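Chapter 4
Why Things Weigh What They Weigh (and Cost What They Cost)

I paid my way through college sorting parcels on the night shift, and I still can't hold a package without guessing at it. I heft it a little, I squint at the corners, I say a number out loud. My family is very tired of this. But it's a good habit for anyone starting out in shipping, and by the end of this chapter I hope you'll have it too.

So far we've talked about where goods come from and who moves them. Now we get to the part that decides what everybody pays. You probably think you know what weight is – you've stood on a bathroom scale, after all – but carriers use the word in at least two ways, and mixing them up is the most common mistake I see on student papers.

The first kind is actual weight, what the scale reads. The second is dimensional weight, and it's a number you work out from length, width and height. A box of pillows hardly weighs anything, but it fills the truck just as well as a box of the same size full of books. The carrier wants to be paid for the space!

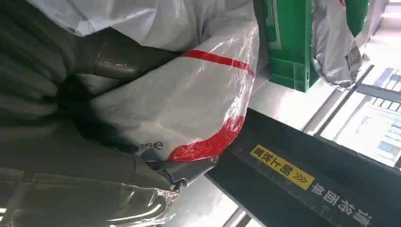
Let me give you a case from my own working life. Years ago I did the rates for Drurkcombe, a small mail-order outfit that sold lampshades, and we shipped 900 of them one November in boxes meant for something much bigger. Each order was billed as if it weighed several times what it did. I had checked the scale weights twice (I was very proud of that) and never once picked up a tape measure. We switched to a snugger box in the new year, and the bills dropped so fast that my boss called the carrier to ask if there'd been an error.

We'll come back to the lampshades in Section 4.3, where you'll redo my math and get it right.

A few words before we start. You'll meet the word "divisor" a lot. It's just the number you divide the volume by, and it changes from one carrier to the next and from one contract to the next, so please don't memorize one and use it forever. You'll also meet rounding rules, which are dull and which matter a great deal once you ship 2000 pieces a month. Soft packages get a section to themselves, 4.5, as they have no honest corners to measure from and people argue over them endlessly.

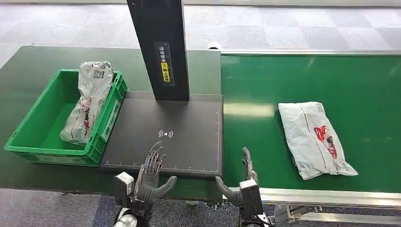

Irnonham Community College – Department of Supply Chain and Logistics

Have a ruler, a calculator and any three packages from around your home ready for Section 4.1. Write down your guesses first, in pen. Iveta Vrabec, who taught this course before me, kept hers in a notebook going back 34 terms, and she let me read it when I took over. Her early guesses were awful, and that cheered me up no end.

4.1 Measuring a Box

Start with the longest side. Lay the box on a flat surface, put your ruler along that side, and measure from the outermost point at one end to the outermost point at the other, bulges and all.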